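Working rules for a shared robot cell: project report
Wernville, group project, second term
Submitted 2019-02-05

1. Background

Our group was asked to write a set of working rules for the small robot cell in the teaching workshop and to test whether other students could follow them. The cell is used for practice in taking apart desktop computers. Before we started there was a laminated safety sheet by the door and a folder of notes left by earlier groups. The sheet dealt with emergencies. The notes dealt with almost everything else, but they did not agree with each other, and two of them gave different speed limits for the same task.

We did not build anything new. The robot, the table and the software were already there. The job was to find out which rules apply to a cell like ours, turn them into something a second-year student can use in a normal session, and report what went wrong.

2. What we read

The main documents were ISO 10218 parts 1 and 2, on industrial robots and robot systems, and ISO/TS 15066, on collaborative operation. We also used ISO 12100 for the general method of risk assessment. We had access to these through the library, for reading on screen only, so we took notes by hand.

Much of the content is written for manufacturers and integrators. A student who comes in for a two-hour session is neither. We therefore split our notes into two piles: things that must be settled once by whoever sets up the cell, and things each user has to do every time. Only the second pile went into the rules. The first went to the workshop staff as a separate list.

3. The risk assessment

We did the assessment over three sessions. We listed 37 hazards in the first round and merged those that were the same thing under two names, which left 34. Most had to do with the arm moving while a person's hands were near the work. The others came from the work itself: sharp edges on pressed metal, trailing cables and stored charge in power supplies.

The last of these had been missed in all the older notes. A power supply can hold a charge after it has been unplugged, so our rules say that it is never opened in the cell, by hand or by robot. It comes out whole and goes in the marked bin.

4. The rules

We ended up with 11 rules. The first draft had more, and people stopped reading halfway down the page. The ones that caused the most discussion were these:

Unplug the computer and remove the mains lead from the room side of the table before it is placed in the cell.
Take the side panel off by hand, with the robot stopped.
One person holds the teach pendant. That person says aloud when the arm is about to move.
Run every new program at reduced speed first, with no hands over the table.
Do not leave tools in the case between steps.
If a part has shifted, stop and teach the position again. Do not nudge it while the program is running.

The rule on side panels was argued over because one of us wanted the robot to do the whole job. We left it as hand work. The panels on our older machines catch at the back, and pulling harder with the arm can drag the case along the table.

5. Setting out the table

Placement turned out to matter more than we had planned for. The case goes down flat with the open side up, and the parts to be reached must be clear of loose leads before the program starts. The tray is kept beside the case so that the arm does not have to carry parts over the person holding the pendant.
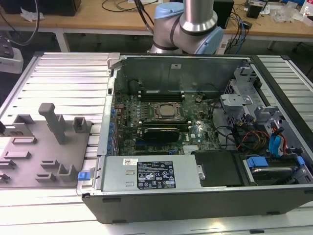

Cables were the weak point in our trials. Drive leads and power leads inside a case do not stay where they are put, and a gripper can close on one by mistake. We added a check for this to the start of the session. The desk behind the table was not covered by the rules at first. We now ask that nothing on it hangs over the edge on the side where the arm works, and this is the rule most often forgotten.

6. Trials

We asked 6 students from another course to use the rules without help from us. All of them finished the set task, which was to remove one drive and place it in the tray. Two skipped the spoken warning. One stopped the arm with the emergency stop when the ordinary pause would have done, and we decided that this should not be marked as a mistake.

7. Still to do

The rules do not yet say who may change the speed limit, and the workshop staff want that settled before the sheet goes on the wall. We would also like to repeat the trials with people who have never used a pendant.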